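机器来了以后,我们的腰和我们的嘴

先交代一下我的立场,免得有人看完了在评论区问我是哪一边的。我在弗拉斯库姆(Flustcombe)一家酒店用品清洗厂干了好些年,现在算半个班长,半个是因为工资条上没写。厂子的活儿说起来不复杂:周边的健身房、酒店、餐馆后厨把地垫送过来,我们洗、烘、查、叠、码,再送回去。去年五月开始,厂里陆陆续续上自动化,洗和烘早就是机器的事了,这回轮到的是后面几步,查、叠、码,也就是一直靠手的那几步。

我不反对机器。这话我得说在前头,因为我发现只要你对机器有一句怨言,人家就默认你想回去搓衣板时代。我搓过,谢谢,不想。一张厚橡胶垫刚出水有多沉,搬过的人都懂,我们组里有腰伤的比没腰伤的多,下了班互相贴膏药,跟过年贴对联似的。所以当初听说要上Kosier那套分拣线,我是真高兴,觉得总算有人替我们弯腰了。

结果呢,腰确实是省了一些,这个我认。传送带把垫子送到手边,码垛的臂自己会举,一个班下来处理2352张垫子,比以前多出来整整700张。厂里把这个数贴在打卡机旁边,字号大得吓人。可贴数字的人没有贴另一件事:多出来的那700张,每一张到了叠的那一步还是得有人看着。垫子这东西太不听话了。床单是软的,纸箱是硬的,机器都好对付,橡胶垫偏偏半软不硬,你提两头它中间往下坠,你托中间它两头往上翘,带孔的还容易勾住。Leston那台叠垫机第一个星期就叠出来一堆像春卷的东西,我们围着看,笑完了再一张一张拆开重来。

所以后来就有了教机器干活这回事。人把夹爪拿在手里,照着自己平时的手法去夹、去提、去抻,机器那边跟着学。我也试过。头几下特别别扭,明明是自己干了多少年的动作,手指头换成两个夹子,忽然就不会了。平时我捏垫子角,靠指肚就知道捏没捏牢,隔着夹子哪有这个感觉,只能盯着看,看中间坠下去多少,看两头是不是一样高。

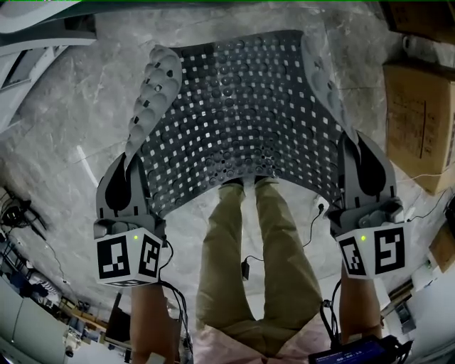
全文约1700字 · 阅读约需3分钟

两只夹爪各咬住垫子一个角,中间一沉,两边就卷起来,做过这行的人一看就知道下一步手该往哪儿使劲。可你要我说出来,我说不出来。往外带一点?带多少?就那么一点。我们管这叫手感,工程师管这叫数据,我觉得两边说的可能是同一个东西,只不过手感长在人身上,人走了就没了,数据存在盘里,谁都能拷一份。

我想聊的其实就是这个。

大家一说自动化就说饭碗,饭碗当然要紧,我也怕。但在饭碗之前还有一件更近的事,就是你教出去的这门手艺,算谁的。我们厂的算法是:上班时间教的,按上班时间给钱,完了。一小时叠垫子和一小时教机器叠垫子,一个价。我在班组会上提过,说这俩不是一回事吧,叠一张垫子,客户付一张的钱,教会一台机器,它能叠到报废那天。上面回我说,那你教徒弟的时候也没多要钱啊。

这话当时把我噎住了,回家洗碗的时候才想明白哪儿不对。我教徒弟,徒弟会喊我一声师傅,会帮我顶班,有一天他比我强了,他的工资是他自己的,他拿去养他的家。机器比我强了,那份好处去哪儿了?反正没到我的卡上,也没到徒弟的卡上。再说徒弟是我自己愿意教的,碰上不顺眼的,我还可以藏两手呢。

还有一个变化比较细,不在车间里待着的人大概体会不到,就是我们话变少了。以前叠大垫子要两个人,一人一头,面对面,抬、抖、对折,一天下来能把对方家里的事聊个底朝天。谁家孩子挑食,谁家热水器又坏了,全是在垫子两头聊出来的。现在一人守一个工位,对面是条胳膊,铁的。装了Yook的提示系统以后,连喊一声“这边堵了”都省了,灯一变就知道。效率是高,可一个班下来我嗓子都是干净的,没用过。新来的两个小年轻,跟我同班三个月,我到现在对他们的了解还不如对那台叠垫机。

有人会说,那你上班是来聊天的吗?我不是,但我也不是光来叠垫子的呀!人一天醒着的钟点,大半都搁在厂里,你把里头所有“没用”的部分都挤掉,剩下的那点东西确实很高效,也确实很难熬。以前活儿累,累得有人陪着骂,现在活儿轻了些,反倒觉得下午特别长。

我也不想光发牢骚,发牢骚谁不会。要是哪天轮到我说了算,我会先改这么几样。教机器的工时单独算,比普通工时高一档,高多少可以谈,但得有这么一档。每个参加过的人在设备上留个名字,哪怕就是贴张标签,写着这套动作是跟谁学的,成本几乎为零,可是对干活的人来说分量不一样。再有就是多出来的产量,别全变成数字贴墙上,拿出一部分换成歇息时间,一个班多歇一刻钟,让大家坐下来喝口水,说说话,把省下来的那点腰真的省下来。

这些都不是什么大要求,我觉得。厂里买机器的时候,保养费、培训费、备件费都列得清清楚楚,单子我见过,厚厚一沓。教它的人也该在单子上有一行。

下个月听说还要再上一台叠垫机,说是比Leston那台灵活,带孔的垫子也能对付。到时候多半还得有人拿起夹爪从头教一遍。要是来问我,我还是会去的,毕竟看着它叠春卷我也难受,只是这回我打算先问清楚工时怎么算,再伸手。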